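Prina Folding Table, white
Item 2167, from Dernow
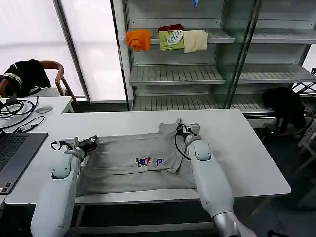 Savita Lodhi writes that she folded on the bed for years and her back was always hurting after. With the Prina she stands straight, and one T-shirt has enough place to lie flat with both sleeves open.

The Prina is a rectangular table made for folding clothes at home or in a small shop. The top is white and smooth, so a sleeve slides easily when you turn it to the middle. Please wipe it with a soft cloth only. Strong cleaners can make the surface yellow.

Many customers put the table near a window and keep a shelf close by, so the folded shirts can go directly up. For this we recommend our shelving unit Min, which is sold separately. The Min comes with 3 slatted shelves and you can order more of them.

Price: 915 for the table, 1013 for the table together with the Min foot set
Delivery: from our store in Clallerden, to the door of the house
Assembly: four legs, one key, which is in the box
Guarantee: until the end of the second year after purchase

New stock has arrived in November 2024. The gray top, which we offered until June, is not produced any more. If you need a spare leg or screws, write to us with the item number and we will send them with the next post.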